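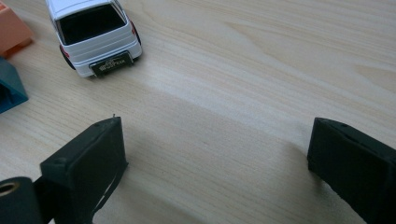

Ata da reunião ordinária da Associação de Moradores do Bairro Murby

Data: 29 de julho de 2024
Início: 19h10
Presentes: Leena Räsänen (presidente da mesa), Arne Kröger, Elli Eskola, Ermanno Gatti e mais moradores, conforme lista assinada.
Ausência justificada: Aarne Lindqvist.
Secretária: Elli Eskola.

1. Aprovação da ata anterior
Lida e aprovada com uma correção: no ponto sobre a iluminação da travessa, onde constava "lado norte" passa a constar "lado sul".

2. Estacionamento na rua da escola
Arne Kröger apresentou as respostas ao inquérito entregue porta a porta. Foram distribuídos 280 questionários e devolvidos 229. A maioria pede que a paragem em frente ao portão seja proibida à hora de entrada e de saída das aulas. Os moradores do troço de baixo receiam que os carros passem a ocupar os lugares deles.
Ermanno Gatti lembrou que a mesma proposta já foi enviada à câmara e ficou sem resposta. Pediu que desta vez siga com planta anexa e com cópia do inquérito.
Discutiu-se se a proibição devia abranger os dois lados da rua. Uma moradora do número 14 opôs-se, por causa do transporte da mãe, que usa cadeira de rodas. Ficou assente que a proposta incluirá um lugar reservado junto à esquina.
Deliberação: enviar o pedido à câmara até meados de agosto. Aprovado por maioria, com duas abstenções.
Responsável: Arne Kröger. 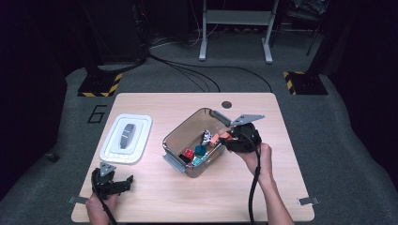

3. Reparação do muro do jardim
Foram recebidos dois orçamentos. O da empresa Kokkonen, no valor de 2.432 euros, inclui a remoção do entulho e a pintura. O da Grorkport é mais baixo, mas deixa a pintura de fora e não indica prazo.
Ermanno Gatti é de opinião que o muro aguenta mais um inverno e que o dinheiro faz mais falta no parque infantil. Leena Räsänen discordou: a fenda junto ao contador da água alargou desde a primavera e há crianças a passar ali todos os dias.
Deliberação: pedir à Grorkport que complete o orçamento e decidir na próxima reunião. Até lá, colocar uma fita de sinalização no troço da fenda - a fita que sobrou das obras do passeio chega.
Responsável: Ermanno Gatti.

4. Festa de verão
Elli Eskola informou que o grupo Fleltido confirmou a atuação, sem cachê, pedindo apenas jantar para os músicos. Falta a licença de ruído. O pedido foi entregue, mas o balcão devolveu-o por faltar a hora de encerramento. Ficou fixada a meia-noite.
As mesas serão emprestadas pela paróquia e têm de ser devolvidas na manhã seguinte. Quem puder ajudar a carregar deve falar com Arne Kröger.
Não houve acordo quanto ao preço das senhas. Mantém-se o do ano passado, salvo se o fornecedor do pão subir a tabela.
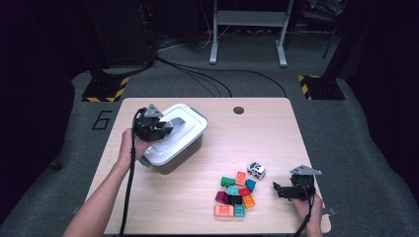

5. Quotas em atraso
O mapa das quotas não foi apresentado, por ausência de Aarne Lindqvist. Passa para a próxima reunião. Leena Räsänen pediu que os avisos sejam enviados em carta fechada e deixem de ser afixados na entrada.

6. Outros assuntos
a) Um morador queixou-se do contentor de vidro, que é despejado antes das sete da manhã. Elli Eskola vai escrever à empresa de recolha.
b) A chave suplente da sala continua por aparecer. Quem a tiver deve entregá-la na mercearia.

Próxima reunião: segunda quinzena de agosto, em dia a confirmar por aviso.
A reunião terminou às 20h55.

A secretária, Elli Eskola
A presidente da mesa, Leena Räsänen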